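Workshop notebook, Public Programs and Lectures
June, planning session for the annual civics lecture

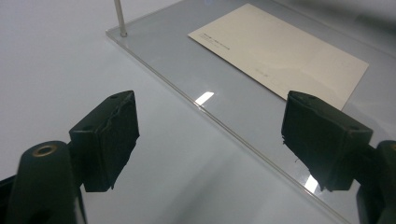
Elisa Farina asked whether the title could carry the word "Charter" before the speaker has confirmed her topic, and she would prefer that the listing go out under the series name alone until then. Agreed. The working title, "Rights at Work: Reading the Charter Aloud", is to be kept out of all printed matter for the present.

Speaker. Cinzia Tedesco has accepted in principle. Her office at Markent has asked for a letter of invitation setting out the honorarium, the travel arrangements and the length of the address. Draft letter completed this morning and passed to Nives Greco for signature. The address is to be 40 minutes with questions to follow. Ms. Tedesco wishes to speak chiefly on freedom of expression and on section 1, with less on the history of patriation than was proposed last year. I have no objection. Last year's audience found the constitutional chronology heavy going, and the question period was short as a result.

Room. The Kaczorowski Theatre seats 218. Fanuta Hall seats 600 and is available on the same evening, but the booking office requires a technician for the full evening and the fee comes out of our allocation. Attendance last year was over 24 in the overflow room alone, so the theatre will be tight if the two political studies sections are brought in by their instructors. Decision deferred until the sections reply. Both rooms held provisionally.

Start time. 7 p.m. was proposed. Niall Purves pointed out that the evening tutorial in administrative law finishes at 7:10 in the neighbouring building and that his students have missed the opening remarks two years in succession. Moved to 7:30 p.m. The doors open at 7.

Reading exercise. Tried the short form at 2 p.m. with 16 participants, mostly from the first-year seminar. Each received a printed section of the Charter, read it to the group, and was then asked to restate it in everyday words. Observations:

Section 2 went quickly. Participants were confident with it and the restatements were close to the text.
Section 7 did not. "Principles of fundamental justice" was restated in several incompatible ways, and the discussion ran well past its allotment. A short gloss should be supplied on the sheet.
Section 33 was unfamiliar to most of the group. Two participants believed it applied to the entire document. The sheet must state plainly which sections it reaches.
French and English texts were printed on opposite sides of the page. Turning the sheet over during the reading was a nuisance. Parallel columns next time, even at a smaller type size.

The exercise should be offered before the lecture in the foyer and kept out of the lecture itself. Cinzia Carbone will revise the sheets and return them to me with the section 7 gloss. She has asked that the gloss be checked by someone in the law faculty, and I have written to Niall accordingly.

Recording. Drudia has quoted for live captioning and a recorded copy. The quotation does not mention who holds the recording afterward. Query sent. The lecture should not be advertised as available online until this is answered in writing and Ms. Tedesco has given her consent.

Outstanding:
Signature on invitation letter (N.G.)
Reply from political studies sections
Revised sheets, parallel columns (C.C.)
Terms of recording (Drudia)
Release of whichever room is not used

Press notice to be drafted once the title is settled.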